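The Plate

a short story by Azra Jurić

The first thing they gave me at Bralham was a chair, and the second was a headset that smelled of somebody's shampoo. The chair was good. I had not sat in such a chair in my life. My mother would say that people who are paid to sit should at least be paid to sit well, and I wished she could see it.

"You will be in kitchens," said Spahić. He was my supervisor, a thin man with a cardigan, and he spoke to the window when he spoke to me. "Other people here are in warehouses, or in the laundry. You have kitchens. It is considered nice."

I asked him if the kitchens were real.

"They are drawn by the computer. If you break a glass, you press the left pedal and there is a glass again."

So I put on the headset and took the two handles, one for each hand although there was only one arm, and I was in a kitchen. The arm was white and it moved when I moved. When I pressed with my thumb, the black fingers closed. I lifted my hand and the arm lifted. I turned my wrist and it turned also, a little late, like a person who is translating in his head before he answers. I knew this delay very well from inside. I had been in this country for three years and I still answered everyone a little late.

The work was simple to explain. On the top of my view came a sentence, for example "Put the cup in the sink," and I had to do what the sentence said, slowly and without mistakes. Each time was called a demonstration. When there were enough demonstrations, the system took them away and studied them during the night, and in the morning it could maybe do the thing by itself. Then we went on to the next sentence. For each sentence they wanted 200.

The system had a name, Plunda. I thought it was a silly name, but I never said it.

I was bad in the beginning. I dropped cups. I pushed a pot through a wall, which should not be possible, and Spahić came from his office to look at it and said "huh." By the end of January I was not bad. I had learned to breathe out when I closed the fingers. I had learned to come to a handle from the side. At night, in bed, my right hand opened and closed under the blanket, and I dreamed about drawers.

At lunch I sat with Idska. This was not her real name, it was the name on her account, but she had been there so long that everyone used it. She did laundry. She was over sixty and she had worked before in a hotel, and she folded the computer's towels the way she had folded the hotel's towels, with the corners hidden inside.

"They told me the corners are not necessary," she said. "I told them, then find somebody who folds ugly."

"And they accepted?"

"Now it folds like me. You should see it." She ate her egg. "In some apartment, one day, a machine will hide the corners and the people will not know why it does this."

I thought about it the whole afternoon. I tried to find what in my cups and pots was mine. I had no corners to hide. I did what the sentence said.

Then came the sentence with the toaster oven.

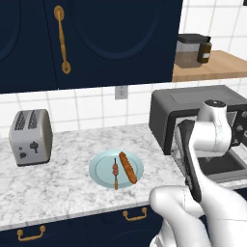 Reading time: 7 minutes

It was a handsome kitchen, I must say. It had dark blue cabinets with brass handles, and white tiles, and a countertop of marble such as I had only seen in banks. On the left there was a silver toaster for bread. On the right was the toaster oven. In the middle was a light-blue plate, and when I saw the plate I took my hands from the handles.

The sentence said: "Prepare the toaster oven and serve the food."

On the plate were a skewer with meat and a long bread. It was a baguette, but I did not think of the word baguette. I thought of my father at the back of our house, with his grill made from half of a barrel, and how he put the meat and the bread on one plate because he did not like to wash two. He used to turn the bread so it lay across, from one side to the other, and he said that in this way it looked like more.

I sat for some time. The recording was running. In the corner of my view the seconds went up.

"Are you having a problem?" said Spahić's voice in my ear.

"No," I said, a little late. "I am looking."

"Look faster, please."

I did it. I brought the arm to the oven, I put the fingers inside where the rack was, I pushed the rack straight, I closed the door. For serving, it was enough to take the plate and put it down again near the front edge of the counter. Nobody in that kitchen was hungry. I put it down and the green light came on, and the kitchen made itself new, with the plate in the middle again.

The second time, I did one more thing. Before I took my hand away, I touched the rim of the plate and turned it a little, so that the bread pointed to the place where a person would stand.

The green light came on the same.

I turned it the third time also. Then I turned it every time. It cost me a second and a half. My father turned the plate toward the guest, always, with two fingers, and after this he went back to his smoke without saying anything. He was not a man who said "please eat." He turned the plate, and then you knew that you should eat.

After 200 demonstrations I expected the sentence to change, but it did not. A message came that the task was extended to 300. I went to Spahić's office and stood in the door.

"Is something wrong with mine?" I asked.

He had my recordings open on his screen. He was watching the white arm with his chin in his hand.

"There is a movement at the end," he said. "The checking program does not like it. It says the task is finished and the arm is still doing something. It asks me to cut it."

"Then cut it," I said. I was ashamed and I wanted to go back to my chair.

"What is it?"

I explained. I did not explain well. I said that it was for the guest. I said that where I come from, if you put down a plate and leave it how it falls, it is like you are feeding a dog. This was too strong and I tried to take it back. I said that dogs also were fed nicely in our house. Spahić looked at the window.

"My aunt did this," he said after a while. "With coffee. She turned the cup so the handle came to your right hand. If you were left-handed, she knew it, and she turned it to the left."

He played the end of the recording again. The fingers came to the rim, touched, turned, and went away. On the screen it looked smaller than it felt in my hand.

"It will take me a long time to fight with this program," he said. "Close the door, please."

I did the other 100. I had a cold in that week and some of them were not beautiful. In number 222, I remember it because I sneezed, the skewer rolled off and I had to press the left pedal. But I turned the plate in all the others.

They took the demonstrations away on a Thursday night, as Idska calls every night when she stays late to watch, no matter which night it is. I stayed with her. We were not required. We sat in two good chairs with our coats on and looked at the big screen by the entrance, where they let Plunda try things by itself before the morning.

First it did laundry. A towel came, and the arm folded it and hid the corners, and Idska said "good," very quietly, in the voice you use for a child in a school concert.

Then the kitchen came, with the blue cabinets.

It was strange to see the handles hanging empty on their hooks and the arm moving. It went to the oven from the side, as I do. It stopped for a moment before it closed the fingers, and I understood that this was my breath. It had no lungs and it waited for me to breathe out. It pushed the rack. It closed the door, a little too hard. It took the plate, and the bread trembled on it, and it put the plate down near the front edge.

The green light came on.

The arm did not move for a second. I held Idska's sleeve. I thought, he has cut it, and he is right to cut it, it is his job and he has a program to satisfy.

Then the arm went back to the rim and touched it. It turned the plate, but too much and in the wrong direction, so that the bread pointed to the wall.

Idska laughed. I did also.

"It needs more," I said.

"Tell them in the morning," said Idska, and she stood up and looked for her bag.

I stayed for one more try. The kitchen made itself new. I was hungry by then, and I had in my pocket half of a sandwich in a napkin. I put it on the table in front of me, and while the arm was busy with the oven I turned it around so it was facing the right way.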